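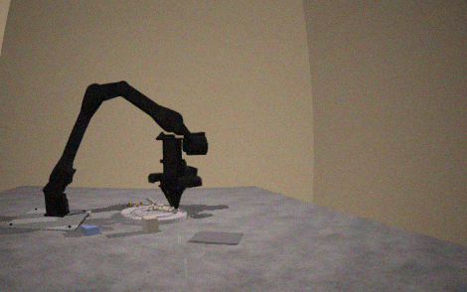
Can you get a usable live record out of a desk split and two room mics?
Mostly you can, as long as the drums are loud in the room and you line the mics up with the desk feed before you touch anything else.

January, workshop notebook, started just after 4 pm

Writing this up while I still remember which cable was which. It's the Pladivari live set, the one from the Stotton show, and I've finally had a proper go at all of it instead of poking at one song for an hour and getting sick of it. Milagros Ticona did the front of house mix that night and handed over the desk tracks on a drive, plus a page of notes I can read about two thirds of. (Milagros, if you're reading this, what is "gtr L = gtr R after Huanca"? I've taken it to mean the two guitars swapped sides on stage after that song. It sounds that way but please confirm.)

First job was the time alignment. The room mics were back by the mixing position, so the snare arrives late and you get that horrible flappy double hit if you just push the faders up. I nudged them forward by eye on the first big snare of the opener, then by ear. By ear won. Lining the waveforms up dead straight made the whole kit sound like it was in a cupboard, and sliding the room back a touch gave me the hall again without the flap. I've left it there for the whole set and so far no song has complained.

Kick is fine. Bit clicky, but it's a metal kick, it's meant to be clicky. I had a big ugly bump at 100 Hz where the kick and the bass DI were sitting on top of each other, so I took a scoop out of the bass and left the kick alone. Tried it the other way first and lost all the weight in the breakdown in Patmont, and that breakdown is the reason anyone will buy this thing.

Snare took most of the afternoon! The top mic is nearly all hi-hat whenever he opens up. I ended up gating it fairly gently and tucking a sample underneath, taken from the same snare at soundcheck, so it's still his drum. Before anyone gets cranky about samples on a live record, have a listen with it muted and come back to me. The ghost notes in the quiet bit of Huanca don't open the gate, so I've drawn the gate off there by hand. If you're working from my session, don't copy and paste the automation across songs or you'll wipe that out.

Guitars. Left is lovely, just needed a high pass. Right has a honk at 3000 that goes straight through your forehead after ten minutes. Milagros's notes say she notched it at 3007 on the night, which made me laugh, but I typed the number in and fair play, it's a better spot than mine. Narrow cut, left it on. I reckon the mic had slipped off the centre of the cone and onto the edge of the grille somewhere during the second song, going by where the tone changes, but I wasn't on stage so that's a guess.

Vocals. Two singers, one of whom cups the mic. I love him, he's a terrific frontman, and every time he does it I get a big wad of low mids and half the drum kit. Compressor first, then a dynamic EQ grabbing the mud only when the hand goes on, and that's holding up okay. The clean choruses are a bit flat in two places. I haven't tuned them. The band asked for warts and all and I'm going to take them at their word until they hear it back, at which point I fully expect a message.

Crowd. I only had the room mics for crowd and they're full of PA, so between songs I ride them up and as soon as the count-in starts I pull them down again. There's one bloke near the left mic who yells for Patmont after every single song, including after they've played Patmont. I've kept him in. He gets quieter on the fourth one because I got tired of him.

Stage banter runs long. The chat before the last song goes on for 63 seconds on the raw file and a fair bit of that is somebody tuning. I've cut a version that loses the tuning and keeps the joke about the van, and I've kept the full one on a muted track underneath in case the band want it for the video edit. On that, whoever's doing the video needs to know that any banter cut on the audio will throw picture out for everything after it. Please work from the uncut stems until we've locked the running order. I've coloured them orange.

Things that went wrong today, for the record:

Lost twenty minutes to a hum in the headphones and blamed the desk tracks. It was my lamp.

Bounced the whole set with the right guitar muted. Sent it to Milagros. She was very polite about it.

The second tom channel cuts out halfway through Huanca and never comes back. It's that way on the drive too, so I'm guessing a cable or a clip going at the show. The overheads cover it well enough, and I've pushed them up a hair on the fills. You'll hear the cymbals jump a little if you're listening for it.

Referenced it in the car on the drive to get dinner. Low end is good, vocals are a smidge loud in the first two songs, snare reverb way too long (it sounded gorgeous on the monitors, naturally). Shortened it when I got back and knocked the vocals down. Also checked on the little kitchen radio speaker, where the bass vanishes altogether, so I've put a bit of grit on a parallel bass track to give it some colour up higher. Keep an eye on that, it gets fizzy when he digs in.

Still to do:

Crossfades between songs three and four, there's a bump in the applause.
Ask the band about the false start in Patmont. I want to keep it, the drummer laughs and it's great.
Proper stereo check on the twin lead in the last song, after Milagros gets back to me about the guitar sides.
Back up the session to the other drive. Do this BEFORE opening the plug-in update, you goose.

9.40 pm. Ears are cooked. Leaving the limiter off until tomorrow, and the desk is still powered for the overnight backup so please don't switch off at the wall.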